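# Keeping the Pair Honest: A Morning With Moushumi Seneviratne

20 Jun 2022

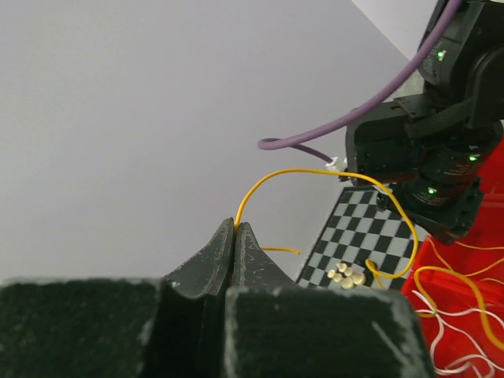
Moushumi Seneviratne has been looking after the two-arm wire cell at Flonelcombe for long enough that she talks about it the way other people talk about an old car, with a good deal of fondness and a list of complaints ready to hand. I had asked her for half an hour and she gave me most of the morning, plus tea. She wanted to start with the fingertips, and I soon understood why. The pads on the gripper are scuffed pale along their edges, with worn patches you can spot from a fair way off, and the yellow wire is held right at the seam where the two tips meet. "People see those scratches and want to order new ones straight away," she told me. "I don't mind a scratch on the outside. What I care about is the last little bit at the tip, where it pinches. If that bit's still true, the rest can look as rough as it likes."

She checks the tips with a strip of thin paper. The gripper closes on it, she tugs gently, and then she moves the strip up a touch and tugs again. If the paper slides at the top and holds at the bottom, the fingers have gone out of parallel, and out comes the hex key. There are 2 screws behind each pad, and she loosens both, closes the gripper on a flat shim, and tightens them a little at a time, going back and forth between them. "Don't do one all the way up and then the other," she said. "I did that my first winter and chased a crooked finger until lunchtime."

The wire itself causes most of the trouble. It comes off the reel with a curl in it and it likes to keep that curl, so an arm that has taken hold of one end perfectly well may find the other end somewhere quite unexpected. Moushumi pulls each length through a folded cloth before it goes into the red bin, which takes some of the spring out. She used to skip this when they were busy. Then one week in December the second arm kept closing on air, over and over, and she and her colleague Orestis Nikolaidis spent two days going through the settings before he thought to look at the wire. "It was a new reel, wound tighter than the old one. We'd changed half the numbers in the program by then, and I had to put every single one of them back!"

I asked about the checkerboard, which I'd taken for some kind of work mat. She laughed, kindly enough. The board is how she gets the two arms to agree about where they are. Each one is brought to the same set of corners, the positions are saved, and the software works out the difference. She does this on Monday mornings, and again any time somebody has leaned on the bench or moved a bracket. The board has to lie dead flat, and she wipes underneath it first with the side of her hand, feeling for bits of clipped wire. "One crumb of copper under there and the whole thing tips," she said. "You'd never see it. But the arms will tell you, sooner or later, usually on a Thursday with visitors in."

We had wandered by this time onto the subject of cables, about which she has strong feelings. Her rule is that any cable crossing a joint needs enough slack for the arm to make its biggest move, and then a bit more. She pushes each plug home with her thumb at the start of the day, and after that she runs the arm slowly through its full reach while she watches the loops. The maintenance book (a real paper one, with a coffee ring on the cover) has an entry for every plug that has worked loose. Fault 3157 comes up a lot. It means the controller has lost touch with a joint, and the manual suggests replacing the motor. Moushumi suggests trying the plug.

She does grease by the clock, every 1000 hours, and she is stingy with it. Too much finds its way down to the wrist and from there to the pads, and a greasy pad won't hold thin wire at all. For cleaning she uses a dry brush first and then a barely damp cloth, and she lets everything air before closing the gripper again. The grip force she sets low and brings up in small steps, never past 80 on the dial. "It'll go higher. But then it starts flattening the insulation, and Corey sends it all back."

Corey Fairweather checks the finished wiring in the next room, and the two of them have a running argument over how much of a mark is too much. He put his head in while we were talking, asked whether she'd be done by noon, and was told that she might be.

She had one of the wrist screws out in her palm when I got up to go, and was looking around for its washer.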